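A segunda vida da mesa da cozinha

Comprei a minha primeira mesa a sério em abril, aos quarenta e três anos, depois de duas décadas a jantar sobre coisas que outros tinham deixado para trás. Custou 868 euros. O vendedor da Stetow, a loja onde entrei para fugir à chuva, explicou-me que não estava a comprar um móvel, estava a entrar numa relação. Perguntei se a relação incluía entrega ao domicílio. Não incluía.

Desde então leio sobre mesas com a aplicação de um recém-convertido. Há quem as lixe todos os anos, há quem as unte com óleo como se fossem leitões, há quem ponha três bases debaixo de cada copo e viva com medo das visitas. A minha avó pertencia a uma quarta escola: cobria tudo com oleado e só destapava a madeira para funerais.

O mercado, claro, percebeu a nossa insegurança. A Flurari vende uma cera em lata de 200 gramas que cheira a sacristia e promete «devolver a dignidade» ao tampo. A Drostotura preferiu o caminho da culpa e imprime na embalagem do óleo um calendário de manutenção que eu não cumpriria nem para os meus próprios dentes. Usei as duas marcas, uma em cada metade da mesa, e seis semanas depois a única diferença visível era uma mancha de vinho, que é da minha autoria.

Na oficina Naqvi, onde restauram mesas antigas por preços que começam nos 298 euros e acabam onde o cliente desmaiar, ouvi a teoria contrária. Ali desconfia-se de tampos perfeitos. Uma mesa sem marcas, disseram-me, ou é nova ou pertenceu a gente que comia fora. Riscos fundos enchem-se, pernas bambas colam-se, mas a queimadura do tacho fica, a não ser que o dono insista muito. Insistem quase todos, ao que parece, e arrependem-se no Natal seguinte.
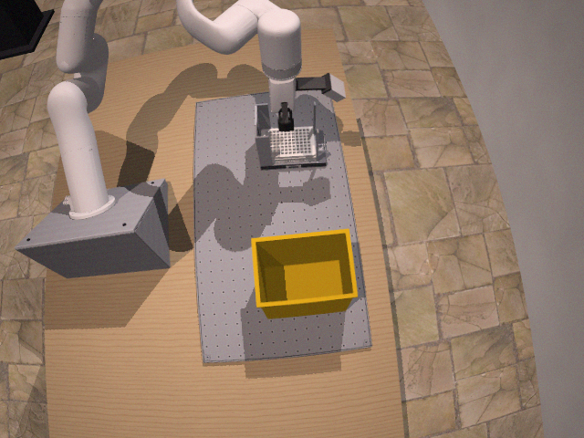
O chão é o parente pobre de toda esta conversa. Gasta-se uma tarde a discutir nogueira contra carvalho e ninguém pensa no que vai por baixo. A mesa de madeira sobre lajes de pedra é um casamento antigo, bonito de ver e barulhento de viver: cada cadeira arrastada acorda o prédio, e qualquer desnível entre duas pedras se transforma num coxear permanente à hora da sopa. Na minha cozinha resolvi o assunto com um pedaço de cartão dobrado em quatro. Propuseram-me nivelar o pavimento por 900 euros, mais do que custou a mesa, e o cartão ganhou o concurso sem oposição.

Quanto à mancha de vinho, já lhe pus uma fruteira em cima.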